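Frequently Asked Questions

Hi, I'm Ravindra Uniyal, and I run the Flimia Swap, a monthly get-together in Fladorville where people trade houseplant cuttings. I get the same handful of emails every week (which I love, please keep writing!), so I've put my answers in one place.

Do I have to bring a plant to take a plant?

Nope! Bring one if you have one. If you're brand new and own zero plants, come anyway and take a couple of cuttings from the newcomer shelf. Most people come back a few months later with babies from the very thing they took home, and that makes my whole month.

What can I bring?

Rooted cuttings, unrooted cuttings, seeds, divisions, whole plants you've fallen out of love with. Pots and saucers too, as long as they've been scrubbed. Please label everything, even if the label just says "some kind of pothos??" We'll figure it out together.

What can't I bring?

Anything with bugs. Check the undersides of the leaves and the spots where leaf meets stem, and if you see webbing or white fluff, leave it home this time. I once let a hoya with mealybugs through the door and spent all of June with a cotton swab in my hand, so yes, I'm strict about it now.

How do I get a cutting there in one piece?

Damp paper towel around the cut end, sandwich bag over that, rubber band, done. Stand it up in a tall cup for the drive. Succulents are the opposite, so keep those dry and let the cut end callus over for a few days first.

Is it a one-for-one trade?

Mostly, but I don't police it. Big variegated things usually go for two or three smaller ones, and you're always allowed to say no to a trade. I've said no plenty of times over my Hrnčiar begonia (it's a sulky thing and I only have the one).

When and where?

First Monday of the month, doors at 6 p.m., upstairs at the Haveck building. There's an elevator around the back by the bike racks. We wrap up whenever the talking dies down, usually pretty late.

Does it cost anything?

It's 4 dollars at the door, and kids are free. That goes toward the room and the big bag of perlite everybody helps themselves to.

How many people are on the mailing list?

445 last time I looked! They don't all show up at once, thank goodness. If you're nervous about crowds, the second hour is a lot calmer than the first.

Do I need a table?

No, we share the big ones. Find a free stretch, set your stuff down and say hi to whoever's next to you.

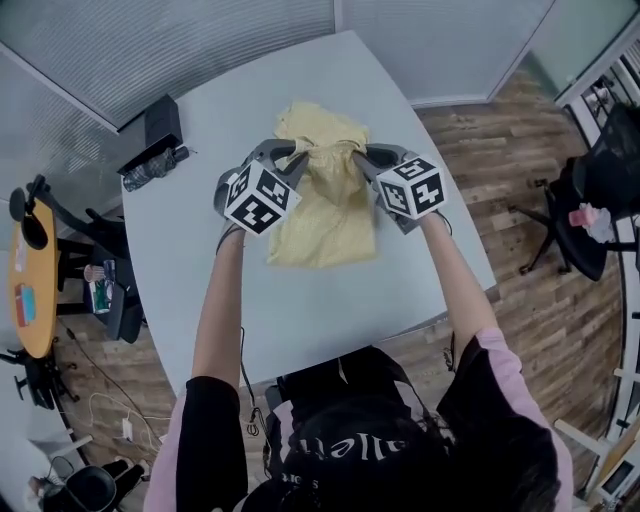

Hands busy at one of the big light gray tables.

Can I bring my dog?

I'm sorry, no. Too many of the plants are toxic to pets, and too many of the pots are at tail height.

My cutting died. Can I get another one?

Of course you can! I've killed more string of pearls than I'd like to admit. Send me a note before the next swap and I'll ask if anyone has a spare.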